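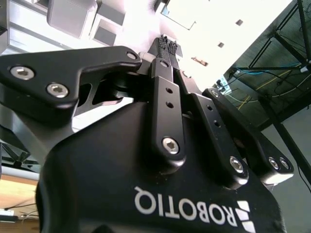
Page 2 of 3

Piltolau Laboratory Building
Room 1601, yearly safety check, continued
Checked by: Zoriana Pylypenko
Date: Dec 14, 2019

Marks used: OK, REPAIR, WATCH (look again at the next check), NOT CHECKED. The comments are mine. If a comment and a mark do not agree, please follow the mark and write to me.

CEILING AND UPPER WALLS

Ceiling, general condition: OK
Comment: I looked at it from the door, from the window side and from the middle of the room. No sagging parts. There is dust on the upper ledges, which I have passed to the cleaning list.

Old water stain near the window: WATCH
Comment: The stain was already written down in June. I compared it with the pencil line which the building office made at that time, and it has not passed the line. Please do not paint over it before the roof people from Pakis have given their answer. When it is painted we lose the line and cannot compare any more.

Lamps and covers: REPAIR
Comment: One cover by the window closes only on one side. It does not fall when I touch it lightly, but I would not like to sit under it. The lamp itself works and does not flicker. The cover should be fixed by the electrician and not with tape.

Smoke detector: OK
Comment: Dust cap removed, light blinking as it should. The test button was pressed by the building office in my presence and the signal was heard also in the corridor.

Air outlet: WATCH
Comment: A strip of paper held to the grille moves, but weakly. The office says the flow was lowered on purpose for the winter. I ask for this in writing.

Wall shelves, fixing: OK
Comment: I pulled every shelf by hand. The heavy books have been moved down since the last check, thank you for this.

Items on top of the tall cabinet: REPAIR
Comment: Empty cartons again. They stand too near to the ceiling and they are also a thing that can fall on somebody who opens the cabinet door quickly. The cabinet is a Moser with a loose left door, so one must pull strongly, and then the cartons move. Take the cartons down first, then let the door be adjusted.

FLOOR AND WALKING WAYS

Way from the door to the window side: OK
Comment: Free in its full width. The yellow floor tape is worn near the sink and could be renewed, but one still sees where it goes.

Cables on the floor: REPAIR
Comment: The extension cord behind the long bench is connected to another extension cord. This was forbidden in the last report as well. I unplugged nothing, because I did not know who needs it. The person who uses this bench should ask for a wall socket to be added. Until then one cord only, with the correct length.

Floor covering: WATCH
Comment: A seam is opening by the sink. Today a shoe does not catch in it. Dokora is asked to use less water there when they mop.

Waste bins: OK
Comment: Emptied. The lid of the metal bin closes by itself. Somebody has written "no batteries" on it with a marker, and I found no batteries inside.

DOOR AND WAY OUT

Door opens fully: OK
Comment: It opens against the wall without touching anything. The door closer was adjusted and it does not slam now.

Emergency sign over the door: OK
Comment: Lit.

Evacuation plan on the wall: REPAIR
Comment: The plan is the one from before the rebuilding and it shows a staircase which is closed now. Of everything on this page I consider this the most urgent. The new plan exists, I have seen it at the reception. It must only be printed and put in the holder.

Key to the window: NOT CHECKED
Comment: The key was not on its hook. I asked in the corridor and I waited almost 3 quarters of an hour, then I had to go to the next floor. Please leave the key at the reception with my name on it.

SINK AND FIRST AID

Eye wash bottles: REPAIR
Comment: There are 2 in the holder and both are past their date. The new ones can be taken from the store room against signature.

First aid box: OK
Comment: Complete according to the list in the lid. The scissors are back. The small plasters will be finished soon, so whoever takes the last ones should tell the office.

Soap and paper towels: OK
Comment: Filled by Dokora. The dispenser drips a little on the edge of the sink, wipe when you see it.

Hot water: WATCH
Comment: It comes very hot after a short time. I would like a warning label beside the tap. The building office thinks the temperature can be lowered for the whole floor, but they want to ask the Pakis side first, who share the same boiler.

GENERAL COMMENT TO THIS PAGE

The room is in better order than in June. Most of what I mark here can be done by the people of the room in one afternoon. For the lamp cover, the cabinet door and the wall socket, a work order is needed, and the form must be signed by the person responsible for the room, also when this person thinks that another one has already signed. Last time the same order was lost in this way and the door was left as it was.

Those points which are marked REPAIR should be answered in the column "done by" on the next page. Write your full name, please, initials are not enough for the archive.

I will come back for the window key and for the evacuation plan. The other points I accept by e-mail with a short note of what was done.

Z. Pylypenko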